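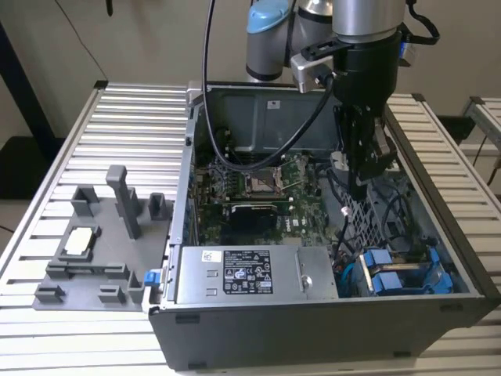 About us

Prarnton is a small independent school, Foundation to Year 10, on the old dairy road just out of town. 187 students this year. One bus, one oval, a hall that doubles as the canteen when it rains.

We started in a rented church hall with a handful of families who didn't want their kids on a coach for two hours a day. That was the whole plan really. The current buildings came later, bit by bit, which is why the room numbers make no sense. Room 9 is next to Room 2. You get used to it.

What we're like

Mixed-age classes up to Year 6. After that, subject teachers, but kids keep the same home group teacher right through, so there's one adult who knows them well and who parents can ring. Class sizes small. Uniform is a navy polo and whatever shorts or pants are plain. Hats in terms one and four, no hat no play.

Homework: reading every night in the junior years, not much else. Year 7 and up get a planner and are expected to use it. Some do.

Phones stay in the office from first bell to last. Parents asked for this, not us, and it's been good.

Who's who

Principal – Agata Cocco. Came to us as a maths teacher, still takes Year 9 maths and isn't giving it up. Door is open before school most mornings. If it's shut she's on the crossing.

Deputy and head of middle years – Lensa Araya. Timetable, wellbeing, camps, anything to do with the bus. Best person to email if you're not sure who to email.

The rest of the staff list is on the Contacts page. We know a couple of the photos are old, new ones coming.

Sidomholm

Our camp site, three hours up the river. Cabins, a big kitchen, canoes. Every class from Year 4 goes for a week in June, yes in the cold, it's cheaper and there are no snakes about. Kids cook, kids clean up, kids write a letter home (an actual one, with a stamp). Year 10s go as camp leaders and it counts towards thier leadership certificate.

Cost is split over the year in the fees. If it's a stretch, talk to Lensa early. Plenty of families pay it off in small amounts, and that stays between you and the office.

Fang

The student paper. Comes out twice a term, printed on the office copier, edited by whoever in Years 8 to 10 puts their hand up. Sports results, book reviews, a long running argument about the canteen menu. They once ran a two page investigation into where the good basketballs go. Back copies in the library if you want a laugh.

After school

Homework club, choir, netball, chess, and garden group in the warmer months. Most run until 4.30. The late bus leaves at 4.45 and doesn't wait, so please make sure your child knows which days they're on it. Instrument lessons are seperate and booked through the music teacher. Piano list is full, guitar and brass have room.

Getting in

We take enrolments all year if there's a spot. Foundation fills first. Years 7 and 8 usually have a few places, Year 5 is full with a waiting list. Siblings get first go, then it's by date of application, no tests.

What to do:

Ring the office and book a visit. Come during the day when kids are here, you'll learn more than at an open night.
Fill in the form. Paper or online, same form.
Meet with Agata, child comes too.
We let you know within 2 weeks.

Bring the last school report if there is one, immunisation record, and anything from a speechie or OT that would help us. Nothing in there will be used to knock a child back.

Fees are on their own page. Payment plans available, bursaries too – more than you'd think from a school our size, so ask.

Finding us

Past the Humex depot, second gate on the left. The first gate is the neighbour's and he'd like it kept clear. Visitor parking along the fence, sign in at the office and grab a lanyard.

Office open 8.15 to 4 on school days. Over the holidays leave a message, someone checks them.

Page updated 2018-01-12. Term dates and bus times for the new year are up under Parents.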